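Cleaning a round slatted patio table without wrecking the wood

Posted by Hrefna Vestergaard

Hello everyone! We moved in back in February and the previous owners left us their patio set, a round table with the slats running out from the middle like spokes on a wheel, plus a chair or two and a big umbrella. I love it, and I've been taking my coffee out there every chance I get (the hedge makes it feel so private). But the gaps between the slats are driving me a little crazy. Crumbs, seeds, pollen, you name it, it all goes down in there. My husband wants to use his Trarier pressure washer, the 3000 psi one, and I'm nervous. What do you all do? 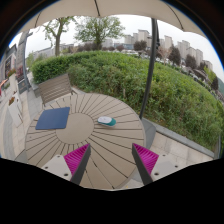 2 replies

Grímur Thorlacius
Please hide that pressure washer, at least from the table! I did mine years ago and it came up fuzzy as a peach, and I spent a whole weekend sanding. What I do now is brush along each slat from the center out with a soft brush, then run an old butter knife wrapped in a dish towel down the gaps. After that it's a bucket of warm water with a squirt of dish soap, a rinse with the garden hose on a gentle setting, and I let it dry 2 days before I even think about oil. The narrow ends near the middle disc are the fussy part, so try a toothbrush there. Takes me 20 minutes with the radio on, and I kind of look forward to it. Lovely light color on yours, by the way. Test any oil underneath first, as it can darken the wood quite a bit.

fandari19
leaf blower. every morning. done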